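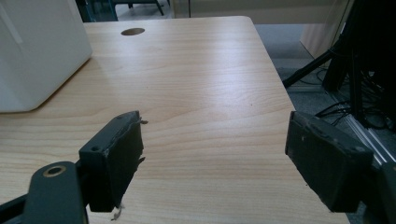 Tabletop in light wood with a cable opening near the far edge. Photo: Rerow

Rerow opens its second-hand office table program to small businesses and schools

LUMENTA, January – Rerow, the company that collects, repairs and resells used office furniture, announces today that its table program is now open for small businesses, schools and private persons. Until now, the program was available only for customers who ordered at least 80 tables at the same time. From this month, the smallest order is one table.

The program was started together with the logistics company Trastent. In its first full year, Rerow has taken back 3099 tables from offices which were moving, closing or changing to smaller rooms. Most of these tables were still in good condition when they were collected. Many had only scratches on the edges, missing foot caps or a height adjustment that was no longer working well.

"A company calls us when it already has the date of moving, and this date is usually very near," says Lợi Thái, founder and managing director of Rerow. "They do not have the time to sell the tables one by one. For this reason good tables were going to the waste station together with broken shelves and old carpet. We wanted to make the decision easier for them, so we take everything with four legs and a flat top, and we sort it in our own hall."

How the program works

An office which wants to give away tables fills in a form with the number, the size and the floor of the building. Trastent then proposes a time for the collection, also early in the morning or after 6 p.m. when the elevators are free. The tables are brought to the Rerow hall in Lumenta, where every tabletop is cleaned, checked and given one of three grades.

Grade A tables have no damage which can be noticed in daily use. Grade B tables have small marks on the top or on the edge. Grade C tables have a stronger mark, a color change from sunlight or an additional drill hole, and they are sold mainly for workshops, storage rooms and packing stations. Tops which cannot be used in their full size are cut into shelves or smaller side tables.

Cable openings were a special topic in the first year. Many office tables have a round hole for the cables at the back, but the plastic cover is often lost during the move. There are many different diameters, and a cover from one producer does not always fit the table of another. Rerow now keeps covers in the most common sizes and adds one to each order without extra cost. Customers who prefer an open hole can say this in the order.

A change which customers have asked for

The decision to sell also single tables came after a test with 151 small customers, among them accountants, language schools, a dental laboratory and several people who work from home. The test customers could visit the hall, choose a table and take it with them on the same day, or have it delivered by Trastent.

According to Anisa Liem, head of customer service at Rerow, the test has changed the idea of the company about what people need.

"We believed that small customers will ask first about the price," explains Anisa Liem. "They asked first about the depth. A home room is not an office, and 80 centimeters can be too much if there is also a door behind the chair. So we have now measured all tables again, and we write the depth in the first line of the offer and not at the end. It was a lot of work, but we receive much fewer calls."

The test has also shown that customers wish to buy small things together with the table. Rerow therefore adds used storage boxes, monitor stands and desk lamps to its offer. These articles come from the same office collections and are sold without a grade, with photos from the hall. Boxes with a lid and handle were the first articles to sell out during the test, so the company asks offices to leave them for the collection also when they are old.
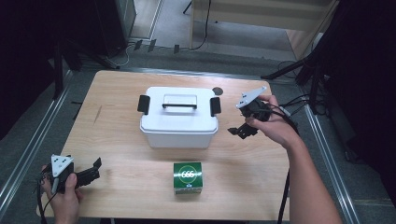

White storage box with carrying handle and black latches on a light wooden table, with a small green box in front. Photo: Rerow

Advice for offices that plan to move

Together with the opening of the program, Rerow publishes a short guide for offices with the title "Before the Truck Comes." The guide has 12 pages and can be ordered on paper or as a file. It explains among other things how to take a table apart without breaking the threads in the wood, how to keep the screws with the correct table, and which parts must stay mounted.

The most frequent problem, according to the company, is adhesive tape. Tape which stays on a tabletop for several weeks can remove the surface when it is pulled away. Rerow recommends using paper labels on the underside of the table and marking only the legs with tape.

The guide also contains a checklist for cable channels and power strips. These must be removed before the collection, because Trastent is not permitted to transport tables with connected electrical parts.

Delivery and prices

Delivery is free of charge within Lumenta for orders of three tables or more. Single tables are delivered for a fixed fee, which is shown before the order is confirmed. Outside the city, the tables are delivered twice per month on shared tours. Schools and kindergartens receive Grade B tables for the price of Grade C as long as these are in stock.

Rerow gives a guarantee of one year on the frame and on all moving parts. A table which does not fit in the room can be returned within two weeks if it was not drilled or painted.

For the second half of the year, the company prepares a pick-up point in the former Zoklow printing house, where nearly 100 tables can be shown at one time. Details about the opening hours will be announced when the renovation of the ground floor is finished.

About Rerow

Rerow collects used office furniture, repairs it in its own hall and sells it to companies, public institutions and private customers. The company is based in Lumenta and is led by its founder Lợi Thái.

Press contact

Anisa Liem
Customer Service and Press, Rerow
Printable photos and the guide "Before the Truck Comes" are available on request.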